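The Sausage Shift

When I came to Inov, I believed that teaching a machine would be a matter of speaking to it. In fact I put on a headset and a pair of gloves, and I moved my hands, and in a kitchen made of numbers two black hands moved also.
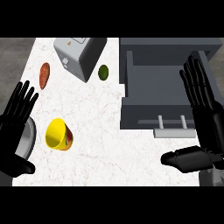 My task for the first week was to put the sausage into the drawer. I had to do it 40 times before lunch and the same after lunch. Each time the kitchen was laid out a little differently, so that the learner would not fall in love with one place on the marble. If I dropped the sausage, I had to press the left pedal and the attempt was thrown away. If I succeeded, I pressed the right pedal and the attempt went to Vultov, the firm which had ordered them. We never met anyone from Vultov. They wrote us short letters, always polite, always signed by the department.

In June a letter came which concerned me. "Operator 11 hesitates," it said. "Before closing the drawer, the right hand waits for roughly two seconds. The learner has begun to wait too. Please correct."

I was Operator 11. I asked my supervisor if I could see it, and she opened a window on her screen. The learner was working alone. It took hold of the sausage, carried it across the counter and laid it down in the drawer. Then it stopped, with the fingers a little open, and only after this it pushed the drawer shut.

I knew this pause. My grandmother had it. She used to put the bread in the drawer under the window, and before closing she would look at it a moment, as if she wished it good night. I had not known that I took it from her.

"Can you stop doing it?" my supervisor asked.

"I can try," I said.

I tried. For three days I closed the drawer quickly, like a person who is late for a tram, and my numbers became worse. I caught the thumb on the handle. I pressed the left pedal so often that my ankle hurt — she gave me a cushion for it.

On the fourth day she said that the old attempts had already been mixed with the others, 843 of them, and that to take them out would cost more than to leave them. Vultov was informed. They replied that the matter was closed and that the next order would be for the lime.

I sat down, I pulled on the gloves, and I reached for it.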